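Moving house, part whatever

July 2022

Quick one. Typing this on the floor, back against the heater, laptop at 12 percent and the charger is in a box. Which box? Great question.

So we moved. Finally. Out of the flat in Drirnton and into the little place at Tamden, which is further from everything but has a yard and a lemon tree and a letterbox that shuts properly. People keep asking how it went so I'm writing it down once and then I'm never talking about it again.

Short version: fine. Expensive. My knees hurt.

Long version is below. Grab a cuppa.

The wallpaper question

Everyone has an opinion. I put up one post asking plain or patterned for the hallway and got more comments than I did for the whole of April. Mum says plain. Mum's always said plain. My sister sent me eleventy links to ferns. The lady at the paint shop said big patterns make a small room smaller and then sold me a sample book full of big patterns, so.

I'm leaning big and leafy. Brown background, big white flowers, bit of lime green in it. Not shy. I grew up in magnolia rentals and I've done my time.

Cost is the problem. One roll was $87 and that was the one on special. The hall needs more rolls than you'd think becuase of the pattern repeat, and you chuck a heap of it away. Still thinking. Sample's taped up near the bathroom and I walk past and squint at it.

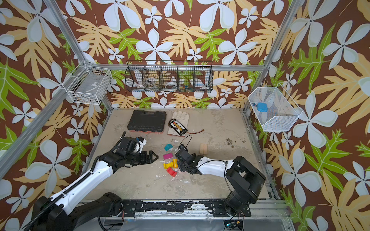 Packing, or what I call packing

I had a system. Coloured stickers, one colour per room, list on the fridge. Lasted an evening. By the end it was tea towels round the glasses, glasses in the stockpot, stockpot in the doona cover, doona cover in the car. Labelled MISC. I have nine boxes labelled MISC. One says MISC (IMPORTANT) and it's got Christmas lights and a single thong in it.

Things I'd do again:
Keep the kettle out till last
Bags for clothes, leave them on the hangers, tie the top
Take a photo of the back of the telly before you pull the cords

Things I wouldn't:
Pack the scissors
Pack the tape. INSIDE a taped box
Say yes to a free couch the week before you move

The van was from Skondden, the hire mob out past the highway. $245 for the day and you bring it back full. Good van, no complaints, though the radio only got the races. We did 51 boxes in two trips plus the fridge, and the fridge took a chunk out of the door frame on the way out. Bond, goodbye. (Update — they didn't notice. Or they did and were nice about it. Moving on.)

Toys are the worst bit by miles. You can box up a kitchen. You can't box up toys, they come back out. I'd fill a tub and turn round and half of it was on the floor again, and then somebody needed the one block at the bottom, the only one that would do, tears, the lot. I gave up and let the blocks travel in a pillowcase.

Stood on a corner of one in socks the first night. I said a word. It was repeated at breakfast.

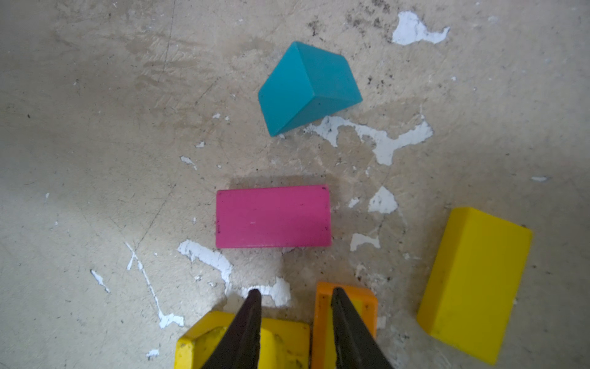 Unpacking, sort of

Beds first. Always beds first. Then the kettle. Then I sat on the back step for an hour and did nothing at all, and it was the best hour of the whole week.

The place is older than I thought from the inspection. Doors stick. One power point in the kitchen and it's behind where the fridge has to go, so the toaster lives in the laundry for now. Hot water's good though. Really good. The flat had a shower like someone crying on you.

Neighbours seem nice. Left side brought over zucchinis, and then more zucchinis, and I've now made the slice twice and the soup once. If you've got a zucchini recipe that doesn't taste of zucchini, comments are open.

The Fawzy arrived too, the shelf thing I'd ordered ages back. Flat pack. Instructions all pictures, no words, one little bloke smiling with a screwdriver. I put the back on backwards, took it off, put it on backwards again. It's up. It leans. I've got it wedged with a folded-up takeaway menu and it'll probably stay like that untill we move again.

And then the floors. Ugh. I was going to leave the floors. Everyone said leave the floors till summer. But we pulled up the carpet in the sunroom just to have a peek, and you can't put carpet back once you've seen what's under it.

It's concrete, with somebody's old paint job on it in bits. I had a go at one corner with a scraper and the paint came up in places and stuck like mad in others.
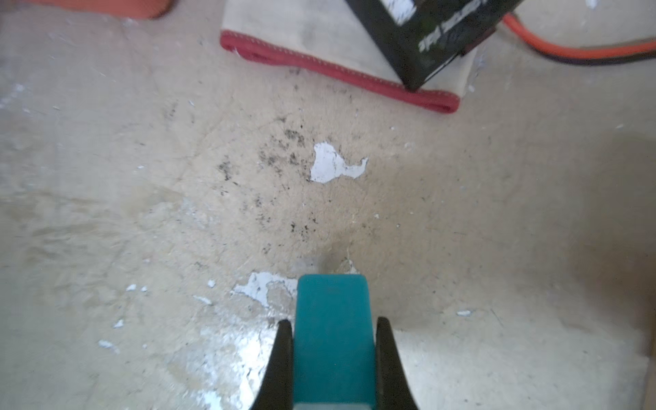 Got one quote for a grind and seal and laughed out loud at the poor man on the phone. Second quote was better but he can't come for ages. So for now it's getting a rug, a big cheap one, and I'll deal with it when I've got money and knees.

Anyway. Laptop's beeping at me. Still haven't found the charger, I've checked MISC one through four. If this post goes up with no ending that's why, but I think I can hit publish before it dies. Bin night tonight as well and I don't know which colour bin.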